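Bench Tips: Comparing Grippers and Cameras on a Small Arm

Compiled by Agata Galli, with additions from readers

Most of us try out a new set of fingers by picking up whatever is lying on the bench, and then can't remember a week later which set did better. These tips are for people with one arm, a small table and a drawer of parts they would like to compare fairly.

Use the same parts every time

Print one set of test pieces and keep it for testing only. White blocks with square-bar frames are good because they have flat faces, narrow edges and awkward corners in the same set. Stick or print marker tags on more than one face, so that a camera still has something to read when the piece is turned round. A tag wants a clear white margin. If you trim it right up to the black, detection gets patchy.

Matt filament is better than glossy. Under a desk lamp, glossy white throws a bright patch across the tag and you will blame the camera for it.

Wrist camera or fixed camera

Try both before you buy a second of either. A wrist camera gets you close to the part and is good for the last bit of an approach, but tags near the lens smear when the arm or the part moves. Set the exposure short, add more light, and slow the arm down before you judge the picture. 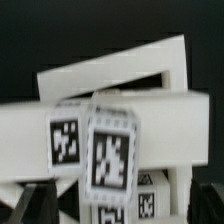 Damir Đorđević runs his wrist camera at a fixed exposure and leaves automatic gain switched off. He found that automatic settings hunted whenever the arm passed from a black background to a white part. His test of the Brivell clip-on camera gave 229 good tag readings out of 300 with automatic settings. He then locked the exposure and did the run again, and kept it locked after that.

A fixed camera gives a steadier view of the whole job. Its weak point is the gripper housing, which gets between the lens and the part. Mount it to one side and a bit above. Tighten the bracket, mark its position on the bench with a paint pen, and check the mark on Monday if other people use the room at weekends.

Fingers and pads

Change one thing at a time. If you swap the fingers and the pads together, you have learned nothing about either. Write the finger set on a bit of masking tape and put the same name at the top of the log.

Parallel fingers do well on a flat bar. They do less well on a piece that is held high up with most of its weight below, so include one of those in your set. Lift it, hold it still, then move it sideways at working speed. Look at how far it has swung in the grip.
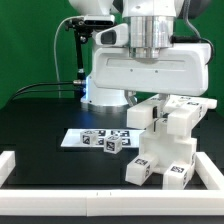
How hard should the gripper close on a printed part?
Start at the lowest force your controller allows and go up one step at a time until the part stays put through a full lift. Add one more step and stop there. Hollow prints can flex well before they crack, and a flexed part will sit crooked when you let go.

Rubber pads are worth having for smooth prints. Wipe them with a damp cloth before each run and let them dry. Ida Sperling cuts hers from sheet rubber and glues them with contact adhesive; she says the Sondau pads grip a little better when new but cost too much to replace often. 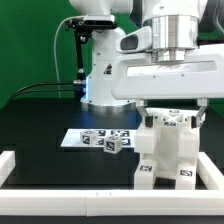
Boxy test piece gripped near its top edge.

Keep the table plain

A black top and white parts make life easy for the camera. Put a rail round the working area if small pieces tend to get knocked to the floor. Leave the printed marker sheet flat on the table during a comparison and don't nudge it between runs, or the earlier readings won't line up with the later ones.

Run cables so that they have slack at full reach. A tight cable pulls on the wrist and shows up as a small error you will spend an evening looking for.

From our readers
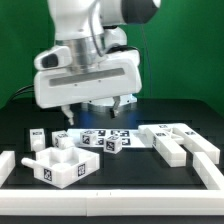
Urkumum, March

I have been comparing two controllers on the same arm, an Ogbonna and the one the arm came with. My advice is to start every run from the same layout. I put the cubes, the tray with the handle and the big forked piece out first, with the fingers open above the table, and save that pose under a name I will recognise.

Do 3 practice runs on each controller and throw the results away. After that, count everything, including the runs you would like to forget. My log has 652 lines in it now and the useful ones are mostly failures, with a word or two on each: slipped, tag lost, touched rail.

If the two controllers name their speed settings differently, ignore the names and time a move with a stopwatch. "Medium" on one was faster than "high" on the other.

Wiebke Hollmann

Send tips to the usual address. Timo Rathjen is putting together the next page, on calibration sheets, and would like to hear from anyone who has found a paper that stays flat in a damp garage.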